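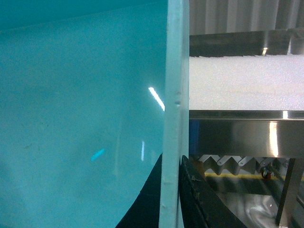

The Night Class That Teaches a Robot to Pack

At Sidton Technical College, an evening course spends its spring on blue crates, pale trays and a two-fingered gripper

The Saturday session of Applied Automation II begins at eight in the morning, and by ten past there is already an argument about a tray. The tray is sitting in a blue crate, where it is supposed to be. Two of the students think it is too close to the crate wall for the gripper to get a finger into the gap. A third thinks the gap is fine and the approach angle is wrong. The instructor lets them go on for a minute and then tells them to run it and write down what they get.

They run it. The arm comes down slowly, spreads its fingers, lowers one of them into the gap and stops with a click from the controller. The force limit has tripped. The student who argued for the gap goes to the laptop and changes a number.

Most of the course goes like this. Sidton has offered automation classes for years, and for most of that time they were taught on a bench, with a small arm moving wooden blocks between painted squares. Students learned the programming and passed the exam. Then they went to work in packing plants and warehouses and found that very little of what they were asked to move looked like a wooden block. Employers said so in the yearly survey, and the college rewrote the second half of the program.

The result is a 12-week project course built around a single job. A crate arrives with a smaller tray nested inside it. The robot has to take hold of the tray, lift it out, put it down on the work surface, and later do the whole thing backward. A person can do it while thinking about lunch. The class needs most of a term to get a robot to do it dependably, and some years they don't get all the way there.

The work area is set up to resemble a corner of a packing floor. It has a corrugated metal wall, steel shelving for the crates, and an expandable roller conveyor of the kind that folds up on a scissor frame. Yellow lines mark the floor. Cardboard boxes stand around in places where boxes tend to end up. The instructor asks students not to tidy the area before a run, and takes points off if they do. The first group to go through the new course kept everything squared away, got very good results, and then watched those results fall apart during a demonstration when someone had left a box a hand's width from its usual spot.

The project has a name, Esia, which the first group chose and which has stuck. It was once short for something. The current students were not told what, and the people who knew have graduated. The name is on the folders, the sign-up sheet and the log, and students talk about "running Esia" the way another class might talk about running a lab.

Each team has a role rotation. One student operates, one watches the arm with a hand near the stop button, one keeps the log, and one resets the crates between attempts. Nobody likes resetting at first. By the middle of the term several students have come around to it, as the person who handles the crates all morning is the one who starts to notice things. A tray that has been pushed down hard sits lower than one that was dropped in. Stacked crates lean a little. Glossy plastic picks up reflections from the ceiling lights, and the camera reads a bright streak as an edge.

Reflections have cost the class more hours than anything else this year. The camera rides near the gripper, so it sees the crate from close up and from a different position in every attempt. Polished steel behind the crates throws light back in wavy lines that move as the arm moves. One team spent three weeks tuning its edge detection on cloudy mornings, then lost all of it on a clear one.

"We thought the code had broken," one of the team's members said. "We went back through every change we'd made. Then the sun went behind a building and it started working again."

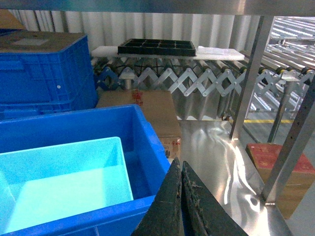

The team now logs the light along with everything else. Their sheet has a column for it, with a short list of words to choose from, and a student who had worked as a machine operator before enrolling wrote the definitions so that two people looking at the same crate would choose the same word. Other teams have copied the column. The instructor expects to make it part of the standard sheet next year.

The log is the part of the course that graduates mention most. Every attempt goes in, including the ones that fail in the first second and the ones in which someone forgot to switch something on. By the end of last term the combined log held 1223 attempts. The requirement is 1000 for the class as a whole, a number picked by the instructor on the grounds that it was too many to fake and too many to leave for the final week.

Reading through it takes some patience. Most entries are a line long. "Slipped left." "Good." "Good." "Good but crooked." "Stopped, force." "Moved crate, not tray." That last one shows up often in the early weeks. The gripper closes on the tray rim, the tray is wedged, and the whole crate comes along with it for a short distance. The fix that most teams arrive at is a small wiggle before the lift. The teams differ on how big the wiggle should be and in which direction, and there is a running disagreement about whether it counts as good practice or as a way to avoid locating the tray properly in the first place.

The instructor takes the second view but allows the wiggle. Plants use it, and so do people. The rule is that a team using it has to be able to say in writing how far the tray can be off before the wiggle stops helping.

Much of the course's equipment came from Flokwood, a contract packing company on the east side of town. Flokwood was replacing part of a line and offered the college its older conveyor and a supply of crates. The company gets no say in the grades. It does send two people from its maintenance department to the final demonstration each June, and they have a habit of asking the students to do something that wasn't on the sheet. Last year they asked a team to swap its tray for one with a worn rim. The team's robot picked it up on the second try, and the maintenance people seemed more interested in why the first try had failed.

The fingers are another subject. The class uses plain dark ones that taper toward the tip, and they get scuffed from scraping along crate walls. Students want to replace them as soon as they see the scratches. They are told to wait. A finger with a worn surface holds differently from a new one, and changing fingers partway through a series means the attempts before and after can't be compared. Finger changes are scheduled, entered in the log in capital letters, and followed by a repeat of the last set of runs.

Teams may design their own fingers in the second half of the term, and most try. Wide flat ones hold the tray rim well and don't fit in the gap. Thin ones fit and flex. A team this spring made a hooked pair that worked very well for lifting and could not let go. They kept it in their report, with a page on what they had learned about releasing, and got a good mark for that page.

The class is mixed in age and background. Some students came straight from high school. Others work days in warehouses or machine shops and take the evening sessions, then come in on Saturday for the long block of robot time. The older students tend to be cautious with the arm and quick with the crates, and the younger ones are the other way around. Teams are assigned so that each has some of both.

Time on the arm is the scarce thing. The college has only one, and the sign-up sheet for it fills the morning it is posted. Each term offers 300 hours on it across all the teams, and the setup and reset take a good share of those. To make up for that, students do a lot of their work on recorded runs. They replay what the camera saw, mark where the tray rim is, and check whether their program would have found it. The software they use for this is called Kallio. It was written by an earlier class, and it has a plain gray window and a habit of freezing when two people save at once. Every group of students complains about it and every group adds something to it.

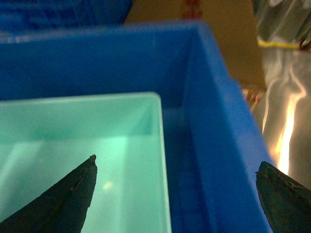
A good deal of the marking is dull work. A student goes through a recording, stops it, draws a line along the rim, and moves on to the next. Some rims are sharp against the blue of the crate and take a second. Others fade into the wall where the light is poor, and two students marking the same recording will draw the line in different places. The class spends one full session comparing its lines. It is usually the quietest session of the term, and the one after which the scores improve.

There have been failures at the course level too. In its first year, the project asked teams to pack small parts into the trays as well as move them. It was too much, and none of the teams got both halves working. The parts were dropped the following year. The instructor would like to bring them back as an optional second term, and the college has not decided. The question is partly money and partly floor space, which the welding program would also like to have.

Graduates of the course have gone to Flokwood, to a food plant in the next county, and to a firm that installs conveyors. One who now works on the Flokwood line came back this spring to talk to the class. She said the thing she used most was the log. At work nobody had kept one for her machine, and when it began dropping boxes, the first week went to finding out whether it had always done that.

Back at the crate, the changed number has not helped. The second student's turn comes, and she moves the approach angle over by a small amount. The finger goes down into the gap, the other follows on the inside of the tray, and they close on the rim. The tray comes up tilted. The arm holds it there for a moment and sets it on the steel with a bang.

The student keeping the log asks whether that should go in as good.

"Good but crooked," says the one at the stop button, and the crates are reset for the next run.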